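Skorkport RFC Newsletter
2023-11-28

First team: Flatier win makes it three on the road

The first team came home from Flatier on Saturday with a 24-17 win and four league points, which moves the club up to third in the table going into the winter break. It was the third away win of the season, one more than the team managed in all of last year.

Flatier started the better side. They kicked off into the wind, won the ball back straight away and scored in the corner before Skorkport had put together a phase of their own. The conversion missed. Our scrum was penalized twice in the first ten minutes, both times on the loosehead side, and the coaches made a change in the front row earlier than they would have liked.

After that the scrum settled and so did everything else. A long kick from inside our own half pinned Flatier on their five-meter line, the lineout throw went over the top, and the back row were first to it. We were level a few phases later and ahead once the kick went over. A second try came right before halftime from a driving maul — the same move that failed at Evangelista two weeks ago, with the throw going to the middle this time instead of the front.

The score at the break was 14-5. A penalty early in the second half made it 17-5, and the third try, started by an interception on our own 22, looked to have settled things at 24-5. Flatier then scored twice in the last quarter while we were down to 14 players. The yellow card was for a high tackle and there were no complaints from our bench. The last few minutes were spent in our half, and the game ended when Flatier knocked on in front of the posts.

The point we missed out on was the try bonus. Jandcombe picked up five points at home the same afternoon and are now one point ahead of us in second.

Injuries

One of the centers left the field with a shoulder problem and will be looked at this week. The starting hooker has been cleared to train but will not play before the break. Two players remain out with hamstring strains.

Second team

The second team lost 31-12 at home to Evangelista. The forwards held up well for an hour, but the bench was short and it showed late on. Anyone from the social side who would like to make themselves available for the seconds after the break should speak to their coach at training. You need to be registered with the league before you can play, and the form takes a few days to go through.

Lights and training

The lights on the back field are still out at the road end. Until they are fixed, both senior squads will share the main field, with the seconds on the clubhouse half. Please wear studs or molded cleats, as the grass has been getting slick after dark.
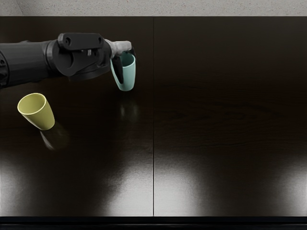
The electrician has ordered the part and expects to fit it before the first session of the new year. Juniors are not affected and will train at their usual times.

Next match

Jandcombe visit on Saturday for the last game before the break, kickoff at 2 p.m. We lost to them by a point in preseason in July, when both sides fielded a lot of trialists, so there is not much to read into that result. They like to play wide and they have the best lineout in the league. A win of any kind puts us above them.

Parking at the ground is limited to 50 cars and the overflow field is closed because of the rain. Please share rides where you can, or use the street parking on the north side. The gate for the Evangelista first-team game was 555, the best of the season, and we expect a similar crowd.

Bus to the away game

The first match after the break is away. A bus will leave from the clubhouse at 9:30 a.m. and there are 50 seats, with players and staff taking priority. Sign up on the sheet behind the bar.

Membership

The club now has 205 paid-up playing members across all sections. If your dues are still outstanding, please pay before the Jandcombe game — selection for both senior teams is open only to paid members.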